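4.2 What the sorting staff told us about their day

Before the robot came to the Ernholm site, the returns room had worked in much the same way for a long time. Bags came back from the play centers, somebody tipped them out, and whoever was on shift picked through them by hand, toys to one side and trash to the other. It is simple work to describe and tiring work to do, and the 13 people we interviewed were generous in explaining why. Several spoke of their wrists, a few of the smell, and nearly all of the way the mind drifts after the second hour or so.

The practice table (Figure 3) was set up so that staff could get used to working beside Tino, as the system is called at Ernholm, before it was given any part of the real flow. We asked that the mix be kept as awkward as an ordinary bag, and the staff took to this with some enthusiasm! Soft things go in with hard ones, cans with balls, and a cloth over part of it, which the more experienced sorters told us is just the sort of thing that slows a person down too.

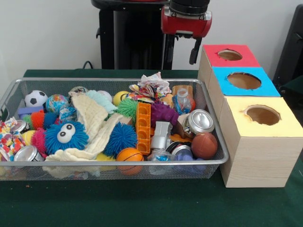

Page last modified: September, 9:40 a.m.

Figure 3. The practice table, with the mixed tray, the three boxes with holes in their red, blue and yellow tops, and the gripper over the back of the table.

What changed first was the talk. Under the old arrangement two sorters stood face to face across a bench, and a good deal of a shift went by in conversation. With Tino on the line one of them moves to a side desk, where the doubtful pieces are sent for a decision, and the two can no longer easily hear each other. Of the 13 people, 9 brought this up without being asked, and some of them came back to it more than once (one said she knew less about her workmate's children now than she had in the spring). We had not put a question about it in our interview guide, and we were glad to be corrected.

The second change concerns judgment. A crushed can is an easy call, but a spiky ball that has lost its bounce, or a fuzzy toy that might still wash up nicely, is another matter, and sorters had always settled such things between themselves with hardly a word. Now each doubtful piece has to be given a label in Kurup, the logging program, and the labels are fewer than the shades of opinion in the room. Some sorters enjoyed this, saying that for the first time anyone could see how much they knew. Others felt hurried by it, and 5 asked for a plain "not sure yet" label, which was added before the second round of interviews.

We did not find that people wanted the old bench back as it was. They were happy to be rid of the bending, and most were fond of the machine in the way one gets fond of a slow colleague. They did want a say in where the side desk stands, and at the time of writing it has been turned so that the two sorters can see each other again. Whether the same holds at Ustulik, where the room is smaller and the shifts are longer, we take up in Section 4.3.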